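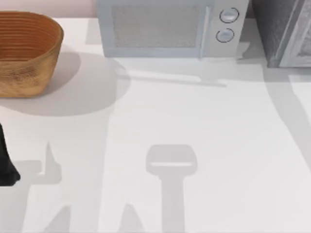 Selon l'atelier de Latby, on ne choisit pas une pince sur catalogue, on la choisit après l'avoir vue rater une anse de panier deux cents fois de suite. La responsable des essais, qui nous reçoit un café à la main, défend la même idée avec un bel appétit : « Chez nous, tout commence en simulation, et c'est là que je m'amuse le plus ! »

Sa cuisine virtuelle tient en peu de choses : un plan de travail blanc, un micro-ondes au fond, un panier tressé à gauche, et de la place devant pour manœuvrer. Deux bras y travaillent. « J'ai mis longtemps à régler les ombres des bras sur le plan, raconte-t-elle. Mes collègues trouvaient ça décoratif. Mais la caméra les voit, donc le contrôleur les voit aussi, et un contrôleur entraîné sans ombres panique dès qu'on allume un plafonnier. »

La comparaison porte sur deux pinces, la Katiyar et la Jandura. La première a des doigts courts et ferme fort. La seconde est plus longue, plus souple, un peu capricieuse. Sur 700 essais de saisie du panier par le bord, la Jandura en a manqué 57, la Katiyar 233. L'écart l'a surprise. « J'aurais parié l'inverse, vraiment. La Katiyar est superbe sur les objets pleins, les boîtes, les bocaux. Sur un rebord arrondi, elle glisse, elle revient, elle repousse le panier vers le mur, et là c'est fini, on ne l'attrape plus. »

Et le micro-ondes ? Elle rit. La poignée verticale, dit-elle, est un exercice formidable parce que la pince doit arriver de côté, poignet tourné, sans toucher les boutons. Sur cette tâche, les deux modèles se tiennent, et c'est le contrôleur qui fait la différence : en commande de position pure, le bras tire trop droit et force sur la charnière ; avec un peu de souplesse dans l'axe, la porte suit son arc toute seule (« un régal à regarder, je vous le montrerai »).

Reste la caméra. L'équipe en a essayé une fixe, placée en hauteur, puis une autre au poignet. La vue fixe donne tout le plan de travail mais perd le contact dès qu'un doigt passe devant l'objet. Celle du poignet fait le contraire. « Pour l'instant je garde les deux, et je paie le temps de calcul », tranche notre interlocutrice.

Les essais sur bras réels auront lieu en août à Wiltville, avec 4 000 saisies au programme.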